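Posted November 30, 2018 by Depot Systems Desk
Filed under: Rolling stock > Doors and interlocks > Closed tickets

This site uses cookies to keep you signed in. By continuing you accept our cookie policy.

Unit 315, Skamley to Cevulthorpe line. Traction interlock lost while standing at platform.

Reported fault: driver had no traction power after door close at Cevulthorpe. All door lights showed closed. Passengers moved to the following service. Unit released on the bypass and worked empty to Skamley depot.

Log:

Event recorder downloaded. Interlock loop dropped 2 times, both on the left side, rear car. No matching fault code from the Pukard door controller.

Loop voltage normal at the cab end, intermittent past door 2. Door cycled 300 times on the test program. Loop opened on several cycles, always at the end of the closing stroke.

Controller swapped with the spare. Fault stayed with the door. Original controller refitted.

Closed-position switch removed. Plunger sticking, connector pins discolored. Same part was replaced on this door in September, so the bracket was checked too and found bent inward.

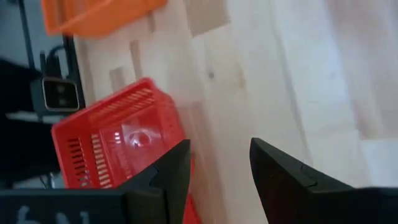
Bracket straightened to the drawing dimension and a new switch fitted. Loop tested with the door pushed by hand at top and bottom, no dropouts. Removed switches go to the stores bench for return to Orbán, in a red plastic basket with slotted walls like this one. Tag each part with unit and door number first. Untagged parts are not accepted for warranty.

Test program repeated in full, no faults. Bypass resealed. Unit returned to service.

Status: closed. Reopen if the loop drops again on the same door.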